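Kitchen reset, month two. Today's subject is the bottle brush, and I'm going to need more than one post for it.

**1/** Background for new arrivals: in July I decided to own fewer kitchen tools. I emptied the drawer by the sink and found three potato peelers and a melon baller. I don't buy melons.

**2/** The rule is that anything for washing up has to hang. Drawers are where damp things go to develop a personality. So the first question I ask of any tool now is whether there's a hole in the handle.

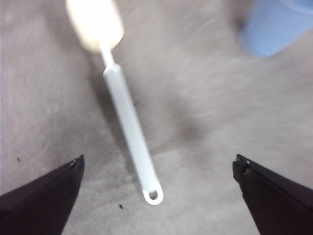 **3/** A hole costs the manufacturer nothing and they still leave it off half the time. I've turned down a perfectly good dish brush from Stirnero over this. Floarea Surdu says I've become "difficult to shop with." Floarea keeps her brushes in a jug, standing in an inch of old water, so I'm taking that under advisement.

**4/** Second question: sponge or bristle. Bristle people are very sure of themselves. I was one for years, until I noticed that bristles flick. You pull the brush out of a tall cup and it signs your shirt.

**5/** Sponge doesn't flick. Sponge squashes down, goes in, fills out again and gets the bottom corner where the tea lives. It also looks like a bread roll on a stick, and I've made my peace with that.

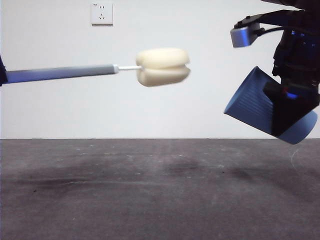 **6/** Length matters too. My hand goes into a cup as far as the knuckles and then we have a situation. I'd take a long handle over a pretty one every time, and I say this as someone who once paid extra for a Driltarwood scrubber that couldn't reach the bottom of a mug.

**7/** Kamlesh Chauhan asks how often I replace the sponge. Every 5 weeks, Kamlesh. Sooner if it smells like a pond. I squeeze it out, hang it head down – never head up, it drips into the handle – and leave it alone.

**8/** Someone will now tell me to get a dishwasher. My kitchen has room for a dishwasher or for me.

**9/** Tomorrow: lids. I have 2 pans and a stack of lids that fit neither of them. Bring snacks.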